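Fallden repair library reopens with longer hours and a bigger parts shelf
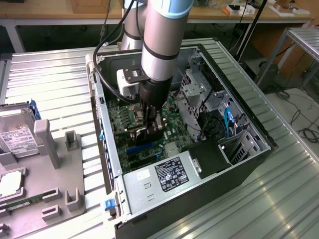 Odalys Brenner-Pike

Oct 31, 2022

If you have a tired old desktop computer sitting in the hall closet (and I think a good many of us do), you will be glad to hear that the Fallden Repair Library is open again in the former shoe store on Lema Street, with more hours, more benches and a parts shelf that now runs the whole length of the back wall.

The library closed its doors in August so that the floor could be taken up and the wiring replaced, a job that was supposed to last three weeks and ended up going well into the fall. Regulars were patient about it, for the most part, although the sign on the door did collect a fair number of handwritten notes asking when a person might get a toaster back. All of the toasters are now home, as are the lamps and the sewing machines that spent the closure in storage above the Zultent hardware store across the way.

For anyone who has not been in before, the idea is a simple one. You bring in something that has stopped working, you sit down with one of the menders, and the two of you take it apart together. There is no charge for the help. If a part is needed you pay what the library paid for it, and there is a coffee can by the register for those who would like to leave a little extra toward the electric bill.

Last year the library logged 838 items through the door, and 533 of them went home in working order. Small kitchen appliances made up the largest share, with lamps next, but computers have been climbing steadily. Much of that is down to families handing older machines along to children for schoolwork, and to people finding that a computer they had given up on wanted only more memory or a new drive. The menders are happy to show you how to put these in yourself, and they say it is a good deal easier than changing a bicycle tire, which they will also show you.

The new parts shelf should help. It was stocked in large part by Ruluson, the office supply firm out on the county road, which cleared its basement over the summer and sent along cables, fans, keyboards, power supplies and boxes of screws that have since been sorted into jam jars by size. Visitors may look through the jars as long as they like — the only rule is that whatever comes out of a jar goes back into the same one.

There are now 13 benches where there used to be eight, and each has its own lamp and its own outlet, so the days of the shared extension cord are behind us. Two of the benches are set lower for wheelchair users and for younger visitors. The front step has been replaced with a ramp, and the restroom door is wide enough at last.

A winter series of evening classes is planned as well. The first will cover sewing machine care, followed by basic soldering, bicycle brakes, and an introduction to the inside of a desktop computer, which is already the most asked about of the four. Each class has room for 28 people and costs five dollars, with the fee waived for students and retirees. Sign-up sheets are on the front counter, and there is a waiting list in case a class fills up.

The library is open in the afternoons from one until six, and on class evenings until nine. Please bring the power cord along with whatever you are having looked at, and if it is a computer with family pictures on it, do make a copy of them first. Large appliances still cannot be accepted, but the front desk keeps a list of local shops that work on washers and stoves and will gladly write down a phone number for you.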